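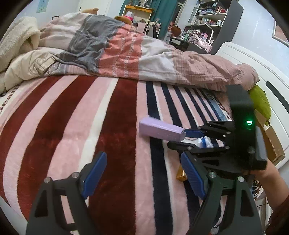

The long lavender carton, laid out on the stripes.

Lists > Kovorard Parcel Swap > Archive > Packing

Subject: Re: Packing for the winter swap, where do you all do it?
From: Hiyori Ueda
Date: January 16, 2018

Renji wrote:

> Hello everyone, first swap for me so forgive the basic questions. I've got
> my Grurnska partner's name and I've bought most of what I want to send,
> but now I've got it all piled on the kitchen table and I've packed the
> box three times and unpacked it three times. Twice it rattled and the
> third time I couldn't get the flaps down.
>
> Do you start with the biggest thing or the heaviest? Do you stand
> cartons up or lay them flat? And is the limit 1000 grams with the box or
> without it? My kitchen scales give up before that, so I've been weighing
> things one at a time and adding up on the back of an envelope.
>
> Also, where do you all do your packing? I have to clear the table every
> time anyone wants to eat.
>
> Renji Nakajima

Renji, welcome, and what a lovely set of questions! I've been on this list since the first summer swap and I still get a silly amount of pleasure out of the packing, probably more than out of the shopping.

The limit first. It's 1000 grams all in, so box, tape, paper, card, the lot. Mine came to 640 before I'd put any tape on it, so I've got room for one more thing and I've been wandering round the house all morning trying to decide what. (Mitsuko, if you're reading, your ginger sweets are a strong contender, provided I can stop eating them.) For weighing, hold the closed box and stand on the bathroom scales, then do it again without the box. Not very exact, but it'll tell you if you're miles over, and Tarkel will weigh it properly at the counter anyway.

Now, where. I'm a bedroom packer and I'm going to try to convert you! Everything goes out on the bed first, on top of the big striped blanket, and the box goes down on the floor beside it. The blanket is plush, so nothing slides about or gets scratched, and the stripes are really handy, because I can lay a carton down and use the edge of a stripe to compare it with the next one. I do all my sorting out up there. By the time I sit down on the floor with the box I've usually got a fair idea of what's going next to what, and the kitchen table is free for toast.

As for biggest or heaviest, I go for longest. A long thin carton is the awkward customer in any parcel. You can tuck a little packet in almost anywhere, but a long one will only go along a side or corner to corner, and if you leave it till last you end up taking everything out again, which sounds like what happened to you. So I try the longest piece in the empty box before I do anything else, flat if it will go flat. Then I take it out, put the paper in the bottom, and begin properly.

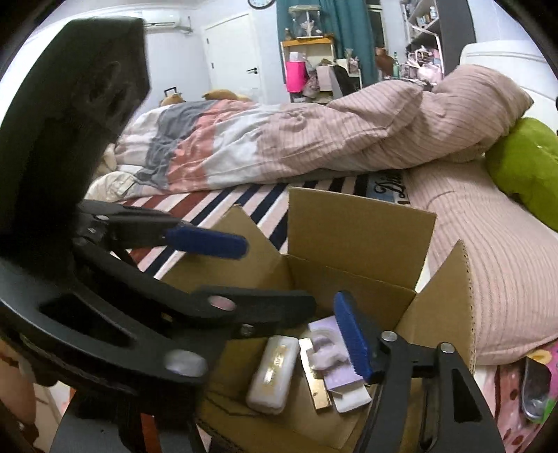

I keep all the flaps open while I'm doing this. It sounds too small to mention, but I used to work with one of them flopping over my hand, and it's so much easier when you can see straight down to the bottom. The white bar with the gold lettering is my favourite thing this year, and I've been moving it about to find a place where it'll be the first thing my partner reads when the box is opened. The slim gold-coloured one goes beside it. I do like a bit of gold against plain brown cardboard, it looks like a present before you've done anything to it!

Then there's the lavender and white one. I won't say what any of it is, since my partner is on this list too and has been fishing for hints since August, but I will say that I chose it for the colour and then found everything else to go round it. You don't have to have a colour, Renji. Takeshi sent a box last time in which no two things matched at all and his partner wrote us a whole page about it. But if you're stuck for that last item, a colour is a nice way to choose.

Rattling: paper, more than you think, and crumple it properly. Put a sheet under, push some down the sides, and then do the shake test before you tape. Hold the box shut with both hands and tip it gently one way and then the other. If you can hear something travel, open it up and feed a bit more paper into that side. I usually need two goes. Socks are very good too if you don't mind them counting as part of the gift, and I have had some smashing socks out of this swap.

If the flaps won't come down, look for something standing up that could be lying down. If that doesn't cure it, have a look in the cupboard for a box one size up and weigh it again. Please don't lean on it. Khadija Benjelloun did that with a tin of shortbread the year before last and her partner in Yagi got a bag of very good crumbs.

A few dull bits for everyone while I'm here:

- Partner's address on the outside and again on a slip of paper inside.
- Nothing that leaks, please, even if the lid is good.
- Tell the list when you've posted. There are 19 of us this time and we've heard from 4.

I'd love to hear where everybody else packs. I know Mitsuko has a proper desk with a tape dispenser, and I'm very jealous of it, but I do like having the whole bed to spread out on. If anyone has a good way of folding the inside slip so it doesn't vanish into the paper, do write in, as mine always ends up at the very bottom.

Renji, give it one more try with the long piece first and let us know how you get on. I'm off to see how many of the ginger sweets are left.

Happy packing,
Hiyori

Contact the list owner | © Kovorard Parcel Swap | Back to top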